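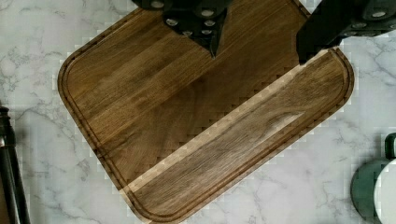
Figure 3. Walnut cutting board with a perimeter juice groove.

3. Materials and methods

3.1 Board stock and preparation

All boards were cut from kiln-dried black walnut supplied by the Catterall mill. The stock was flat-sawn, planed to a common thickness and left in the conditioning room for 7 weeks before shaping. Boards with knots, sapwood wider than a finger or visible checks were set aside and took no further part in the study. The remaining 132 boards were divided between two finishing treatments and an untreated control, with boards from the same plank spread across the three groups so that differences between planks would not be mistaken for differences between finishes.

The grooved form (Figure 3) was used throughout. Earlier work at the Clomcombe site used flat panels, which are easier to weigh and measure but do not behave like kitchen boards in service. A groove exposes end grain where it turns across the short sides of the board, and end grain takes up water faster than face grain. It also removes material near the edge, so that the rim is joined to the centre by a thinner section. Both effects were expected to matter for cupping, and a flat panel shows neither of them.

Grooves were cut with a round-nosed bit in two passes. The second pass was shallow and was made with the grain wherever the direction allowed. Tear-out at the corners was sanded by hand. No filler was used.

3.2 Finishes

The first treatment was food-grade mineral oil, applied warm and wiped back after one hour. Three coats were given, one per day. The second was a blend of mineral oil and beeswax sold as Arno, applied cold with a cloth and buffed the following morning. Control boards were sanded to the same grit as the others and received nothing further.

The amount of finish taken up was found by weighing each board before the first coat and again one day after the last. Uptake in the groove could not be separated from uptake in the face. Two trial boards were cut through after oiling to look at the depth of colour change below the groove, but the margin was too faint to measure in a wood as dark as walnut, and this line of work was dropped.

3.3 Wetting and drying cycles

Each cycle had three stages. The upper face was flooded with tap water and kept wet for 7 minutes. The board was then wiped with a dry cloth and stood on its long edge in a rack, with a clear gap on either side. Drying continued in the rack for 90 minutes at room temperature, after which the next cycle began. Boards were never soaked or placed in a dishwasher.

Water was allowed to collect in the groove during wetting and was not removed separately when the face was wiped. This was deliberate. In a household survey carried out before the present study, 137 respondents were asked how they cleaned a grooved board, and most said they wiped the face once and stood the board up to drain. A small amount of water therefore stayed in the lower run of the groove at the start of each drying stage. To avoid always wetting the same side, the rack position was reversed after every cycle.

3.4 Measurement of cupping

Cupping was measured across the width of the board at three stations: the midpoint and one near each end, just inside the groove. A straight edge was laid across the face and the largest gap beneath it was read with a dial gauge. Readings were taken before the first cycle, at the end of each day's cycling, and after a rest period in the conditioning room. The same operator took all readings. Where the face was crowned instead of hollow, the gauge was used at the rim and the value was recorded as negative.

The rim was also checked for raised grain by drawing a square of nylon stocking along it under a light fixed load. A snag was recorded if the fabric caught and did not slide free. The test is crude, but it agreed well with what could be felt by hand and was quick enough to repeat on every board.

3.5 Data handling

The midpoint and end readings were kept apart in the analysis, as the two end stations lie close to the cross-grain runs of the groove and were expected to move more. Differences between treatments were tested with a mixed model in which plank was treated as a random effect. Starting mass was entered as a covariate. Boards that split during cycling were kept in the data up to the last reading before the split and counted separately after that.

One batch was exposed to an overnight heating fault in the Skereck laboratory in September. These boards were returned to the conditioning room until their mass was stable and then restarted from the first cycle. The model was fitted with and without this batch, and both sets of estimates are reported in the next section.

Related articles

Moisture uptake in end-grain and face-grain maple blocks
Beeswax blends as surface treatments for turned bowls
Cupping in flat-sawn panels: results from the Clomcombe trials
Knife scoring and water retention in hardwood kitchen surfaces
A simple fabric test for raised grain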